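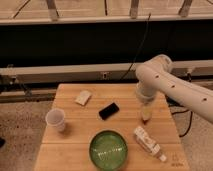 Wandetti is the soft fingertip kit we make for small arms, and it exists because I got tired of watching a perfectly good arm fumble perfectly ordinary stuff. I'm Wajid Satti, I do most of the design work at Skirik (and most of the packing and the emails), and this page is long because people keep asking how we test the thing. So, the method. We call it a mixed table: you put down objects that want different grasps, and you ask one pair of fingers to deal with all of them. A paper cup stands up and crushes if you squeeze it. A phone lies flat and gives you almost no edge to get under. A bowl has a rim, and the rim is really the only sensible place to grab it. You can't tune for one of those without paying for it on another, and I wanted to know how much you pay!

What's in the kit

A pair of fingertips, a pair of mounting plates, the screws, a hex key and a printed card with the starting settings. The card is also a download at the bottom of your order email, so don't panic if you lose it (I've lost mine twice). Please do read it before you bolt anything on. The tips go in one way around and they will let you put them in the other way around, and then you'll write to me saying the grip is weak.

The test, start to finish

Every trial goes the same way. We put the objects down at positions drawn by a little script, so I can't cheat by setting the phone exactly where the arm likes it. The arm gets one approach per object. It comes straight down, closes, lifts, holds, and sets the object back on the table. If it drops it, that's a miss. If it gets it up but bends it, dents it or drags it along the table first, that's a miss too, and I know some people would count those. I used to! Then I lifted a lot of crumpled cups and felt silly about my numbers.

We did 2312 trials with this version of the tips. The control side is a learned grasp picker we call Istari, which looks at the table and proposes where to close, plus a very plain force limit underneath it. Istari was trained on an older fingertip, and I left it that way on purpose. Most people buying a kit like this already have some kind of picker running and don't want to retrain it just to swap fingers, so I wanted the results to reflect that.

Of those trials, 152 were misses. I went through every one of them, which took most of February and a lot of tea. The biggest pile by far was flat objects, where one tip touches down a hair before the other and nudges the thing sideways. The next pile was slick curved surfaces approached from slightly off center. Cups did much better than I expected, and I think that's mostly the force limit doing its job and only a little bit the tips, so I'm not going to take too much credit there.

What changed because of it

The flat object problem is the reason the current tips have a longer, thinner leading edge. The old edge was stubby and strong and I loved it, but it couldn't get started under anything lying flush. The new one bends a little when it meets the table, so if one side lands first it gives instead of shoving. It also wears faster. I'd like to tell you otherwise but there it is, you bend a thin thing over and over and it gets tired. Replacement tips are sold in packs of 4 and they swap without taking the plates off.

We also tried a ribbed inner face. It was great on the paper cup and terrible on anything glossy, where the ribs chattered and the object walked its way out of the grip. Back to smooth. If you have an early pair with ribs, they're fine to keep using on cardboard and fabric, just keep them away from glass.

The comparison people ask for

Yes, I ran the Oláh tips too, the rigid ones we sold before this. Same table, same script, same picker, a shorter run of 100 trials. I don't think that's enough to print a side by side number, so I won't. What I'll say is that the rigid tips were more accurate when the pick point was dead on and much less forgiving when it wasn't. If your setup always presents the same part in the same place, honest advice, get the Oláh set. It's cheaper and it'll outlast the soft ones. Wandetti is for messy tables.

Things the test doesn't cover

No heavy objects. No wet objects. Nothing packed in a bin or leaning on its neighbor, because everything in our trials sits with clear space around it (I'm working on a cluttered version and it's humbling). We also only came in from above. Side grasps should work, and a couple of customers tell me they do, but I haven't measured them and I'd rather you knew that before ordering.

And please don't read the results as a promise for your arm. Ours was calibrated every morning before the first run. When I skipped that for a few days, just to see, the flat object misses crept up pretty quickly, so if you do one thing after installing the kit, make it a fresh calibration with the new tips on. Fingertip length changes how far down the arm needs to go and it's very easy to forget.

Fitting and care

Fitting is quick once the plates are on. Start the screws by hand, close the gripper gently until the tips meet, check that they're level with each other, then tighten. Wipe the tips with a damp cloth and mild soap. No alcohol, please, it makes the surface go dull and grabby and then everything I've written up there stops being true for your pair. Store them uncompressed. Leaving the gripper closed overnight gives the leading edges a curl, which sometimes relaxes out and sometimes doesn't.

Data and script

The trial log and the placement script come free with every kit, and I'll send them to you without one if you're doing your own study and ask nicely. Each row has the object, where it was put, where Istari wanted to close and how it went, with my notes on the misses. The notes are a bit grumpy in places. If you run the mixed table on your own arm I'd love to see what you get, especially with objects I haven't thought of, so use the contact form and put "mixed table" in the subject line so it lands in the right folder.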